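### 4.2 Setting the rules for handling utensils

Of everything in the Omo protocol, the tool rules were the part we most enjoyed writing, and they changed the most between drafts. A long, thin utensil is a wonderful test for a gripper, and Figure 3 shows why: with the red one held upright between the two fingers, the tip is already at the front face of the wooden box, well beyond the gripper itself. Limits written for the fingers alone say very little about a reach like that!

We therefore ask every site to treat the held tool as part of the arm. Its full length goes into the collision model before the first move, and travel speed is capped at 230 mm/s for as long as the grasp lasts. Any contact above 2 N outside the target piece ends the trial, and the operator logs it under the tool, never under the gripper.

Hinata Matsuda tested this wording at Oshima on 1000 trials with play food, and 31 of them ended on the contact rule. Mervin Gauthier then read every log entry and rewrote the clause on cutting boards, which now covers boards placed at an angle to the table edge. We're delighted with how much clearer it reads.

**Figure 3.** Upright grasp of a red utensil beside the white cutting board, play-food setup.
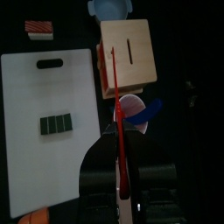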